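Two Pads, One Strap: Comparing Fingers for Hand-Held Grippers

By Danuta Kurek

The hand-held gripper has no motors. The operator's own hand closes the linkage, a camera above the fingers records the approach, and the recording is used later to train an arm that does have motors. With no drive to tune, most of the difference between one unit and the next comes down to the fingers, and fingers are cheap to change.

Linitz, a small hardware shop that supplies three labs with this kind of tool, spent most of June comparing two pad types on the same linkage. Hanyu Tan ran the trials. The first pad, from Wasener, is a firm molded block with a shallow rib. The second, from Haddad, is a softer rubber on a thin backing plate. Both bolt to the same carrier, and a swap takes four minutes with a hex key.

The trial set had 56 objects, split between rigid items such as cups and boxes and what Tan calls "floppy or mean" ones: straps, cords, bead strings, thin metal parts. Each operator worked through the set with both pads, in homes as well as at the bench. The log holds 2525 attempts, of which 846 involved the floppy group.

On rigid items the two pads could not be separated. Cups and boxes tolerate a finger that arrives a few millimeters off center, and either rubber holds them. The firm pad was slightly quicker to release, a difference operators felt more than the log showed.

Flexible items were another matter. A strap lying flat on a hard floor gives the fingertips very little height to work with. The firm pad tended to push the strap along the tile before it closed. The soft pad deformed at the tip and got under the edge more often, at the cost of wear: after 300 attempts on tile, the lower corners had rounded enough that Tan began rotating the pads between sides.

Two-handed work added a second problem. With one gripper holding and the other pulling, the linkages compete for the same space, and each camera loses part of its view to the other tool. Igor Szulc, who wrote the controller software for the receiving arms at Darell, asked for the second unit to come in at an angle – closer to how the arms are mounted – even where a parallel approach felt easier on the wrist.
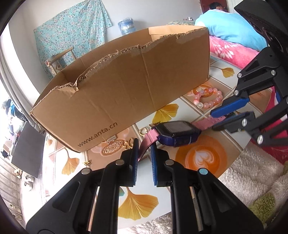
Blue finger pads on either side of a smartwatch strap, with the second gripper coming in from the right.

Small metal parts remain unsolved. Rings and clasps sit below the useful height of both pads, and operators went back to dragging them against something. Krystyna Sobczak, who machines the carriers, has cut a narrow steel lip that fits under the soft pad and projects half a millimeter past it. Early samples scratched glazed tile and were withdrawn. A nylon version is on her bench now.

Linitz will ship the soft pad as standard and keep the firm one as an option for bench work with boxes and tools. Replacement pads will be sold in sets of four.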